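19 de octubre de 2022. Cuaderno del taller, rincón de mesa

Sigo con lo de la mesa clara y el telón negro. Dejo por escrito lo que me convence y lo que no, porque en marzo ya tuvimos esta misma conversación y cada cual se acuerda de una versión distinta.

La propuesta, tal como llegó de Cevmont: una mesa de trabajo despejada en el centro, los objetos que no se usan alineados al fondo, un cubo de tela a un lado para lo que va sobrando, y letras de fieltro prendidas en la tela negra «para dar identidad al puesto». Según ellos, quien se sienta ahí recoge antes y mejor. La cifra que dan es de 18 minutos menos por tarde. No dicen con cuántas personas, ni qué entienden por recoger. Pregunté dos veces. La segunda me mandaron el mismo folleto.

**El fieltro sobre la tela**

Probé tres maneras de sujetar las letras en un retal, antes de tocar el telón bueno.

- Alfiler corto, uno por letra. Aguanta, pero la letra gira. La I es la peor, al ser estrecha se ladea en cuanto alguien roza la tela.
- Alfiler corto, dos por letra. Mejor. Se marca el fieltro claro si lo quitas y lo pones mucho.
- Cinta de doble cara. Descartada. Deja pelusa en la tela negra y hay que pasar el rodillo después. El que venía en el lote de Heinonen se queda sin pegamento a la tercera hoja.

Me quedo con dos alfileres, sin entusiasmo. En la hoja de Fivdale pone que el fieltro «se adhiere por sí mismo a cualquier superficie textil». A esta, no. Estuve un rato apretando una M con la palma de la mano como un tonto y se cayó al soltarla.

Otra pega: los colores pastel quedan bonitos sobre negro, eso no lo discuto, pero cuando la tela hace pliegues la palabra se descompone y hay que leerla a saltos. O se tensa el telón con un listón abajo o se renuncia a que se lea desde la puerta. Planchar la tela no sirve de mucho, al día siguiente vuelve a tener arrugas en las caídas. Lo he medido en el retal: 76 cm de caída libre y ya hace onda a media altura. Con peso en el dobladillo mejora algo. Falta probarlo en la pieza entera.

**La fila del fondo**

Aquí es donde más desconfío. La idea de «todo al fondo» funciona el primer día. Después la fila se convierte en almacén. Los libros se apilan porque así ocupan menos, y entonces el que hace falta es siempre el de abajo. Lo blando acaba en la esquina, medio apoyado en la tela, y si tira de ella se lleva el pliegue. La paleta de pintura no debería vivir junto a cosas blancas de ninguna clase. Lo escribí en marzo y lo vuelvo a escribir.

Mi contrapropuesta, que no es gran cosa:

1. Libros de canto, con un tope. Si no hay tope, tumbados y sin apilar más de 2.
2. Pinturas fuera de la mesa, o dentro de una bandeja con borde.
3. Nada apoyado contra el telón. Un palmo libre entre la tela y el primer objeto.

El palmo libre va a costar fondo de mesa y ya sé que habrá protestas. La alternativa es seguir enderezando letras.

**El cubo de tela**

Tiene buena pinta y poca disciplina. Al no llevar tapa ni divisiones, todo lo que no tiene sitio va a parar dentro, empezando por las bolsas de plástico. Una bolsa arrugada en el fondo parece inofensiva, hasta que encima cae algo pequeño y se pierde entre los dobleces. El otro día vacié uno de los del pasillo y salieron 59 piezas sueltas entre botones, pinzas y tapas de rotulador. Lo conté porque Dagmar Sokol decía que no llegaban a veinte. Llegaban.

Además las paredes ceden. Con peso dentro se abomba y vacío se vence hacia un lado. En Tunetport venden un aro rígido para el borde superior que supuestamente lo arregla. Lo tengo apuntado como «ver uno de verdad antes de pedir nada».

Pregunta que dejo abierta: ¿cubo o bandeja baja? La bandeja obliga a ver lo que hay. El cubo permite olvidarlo, y sospecho que por eso gusta tanto.

**Montaje**

Mesa en el centro, tela por detrás y a los lados, cubo a la izquierda. En el telón, UMI en lavanda, melocotón y azul claro, con una S rosa por encima de la M. La I, torcida, cómo no. La esponja o peluche de la esquina toca la tela, o sea que el palmo libre de momento es literatura. 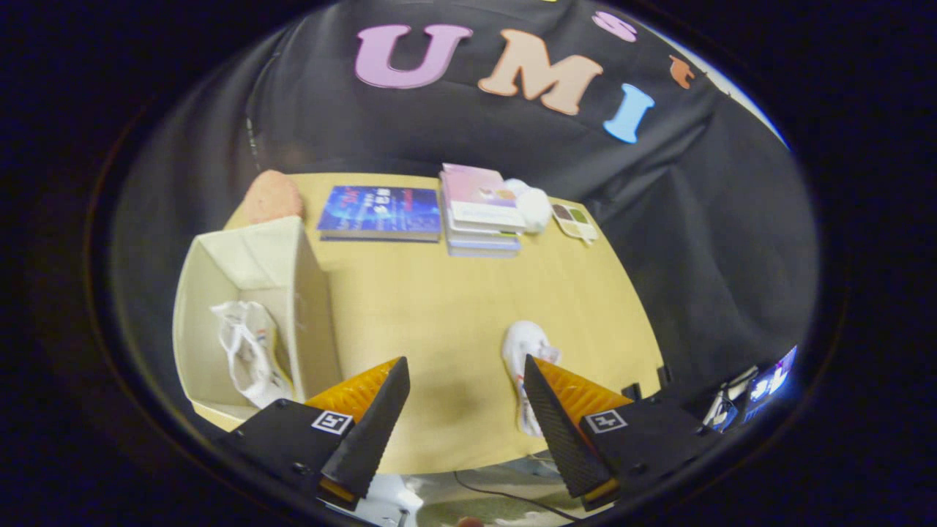 Dagmar: yo no movería la fila todavía. Dices que el fondo se convierte en almacén, pero tu bandeja con borde es otro almacén, solo que más bajo. Lo que yo cambiaría es el orden. Lo que se usa cada tarde, a la derecha y al alcance de la mano; lo que se consulta de vez en cuando, a la izquierda. Y lo de los libros de canto no lo veo, el tope se corre en cuanto quitas uno. Tumbados molestan menos. Con las letras te doy la razón a medias: dos alfileres, sí, pero metidos en diagonal y por detrás del fieltro, que así no se ve la marca.

Respondo aquí mismo para no abrir otra hoja. Lo de la diagonal lo pruebo, me parece sensato. Lo del orden por uso suena bien y es justo lo que decía el folleto de Cevmont, que tampoco explicaba quién decide qué se usa cada tarde. Si lo decide el que llega primero, el segundo lo cambia. Podemos tenerlo así una temporada y apuntar cada vez que alguien tenga que levantar un libro para sacar otro. Si las anotaciones salen pocas, me callo con los topes.

En lo de la bandeja no cedo. Un almacén más bajo, vale, pero se ve el fondo.

Pendiente:

- listón o peso para el bajo del telón (mirar si queda algo del montaje anterior antes de comprar)
- sacar la bolsa del cubo y comprobar que no haya nada debajo
- paleta: bandeja con borde, la honda no, la otra
- alfileres en diagonal, probar primero en el retal
- volver a escribir a Cevmont por lo de los 18 minutos; si mandan el folleto otra vez, se archiva y no se cita más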